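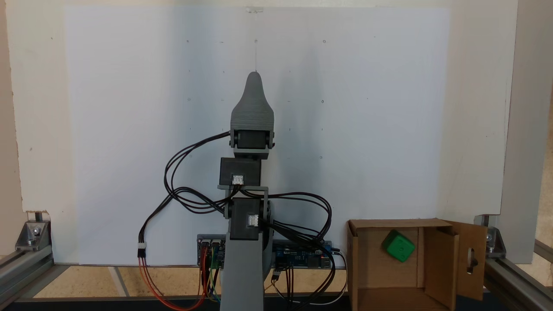 Laurinda Loureiro
I'm going to disagree with the first post a little, and I hope you'll take it kindly, because I enjoyed reading it. Soaking dried beans overnight is worth the bother. I've cooked them both ways for years, and the ones that go straight into the pot always split on me before the middles get soft. My mother salted her soaking water too, and I still do – a good spoonful to a big bowl.

tultine_pete
Well, I'm the first poster, and no offense taken at all! I should have said I only skip the soak for black beans. They're small, the skins hold up, and that lovely dark broth is half the reason I make them. Pour off the soaking water and you pour off the flavor, at least to my taste. For chickpeas I'm with you completely.

marrowfat
How old are your beans, Laurinda? I had a bag from the back of the pantry in April that simmered all afternoon and stayed like gravel. Then I bought a fresh bag from the little Chamoun grocery near me and they were done before I'd even finished the rice. I think we blame the soaking for a lot that's really down to age.

Laurinda Loureiro
You may have a point there, marrowfat. I buy the big sacks and they do sit. But the same sack, soaked, comes out fine, so I'm not giving up my bowl on the counter just yet!

kettle_and_co
Can I ask about amounts? I cook for 2 and never know how much to start with. The recipe I'm using wants 800 grams cooked.

tultine_pete
They more than double in weight, so I'd start with 350 grams dry and expect a bit left over (which freezes beautifully, in its own liquid – please don't drain it).

marrowfat
Sorry, I have to grumble about the salt. I was always taught it toughens the skins.

Laurinda Loureiro
Oh, I was taught that as well, and by an aunt you did not argue with. Try a small pot of each, side by side, from the same bag. It's tomatoes and vinegar I hold back until the beans are soft.

kettle_and_co
Thank you both, I've got black beans in the pot now, no soak, with an onion and a bay leaf. Will report back after supper.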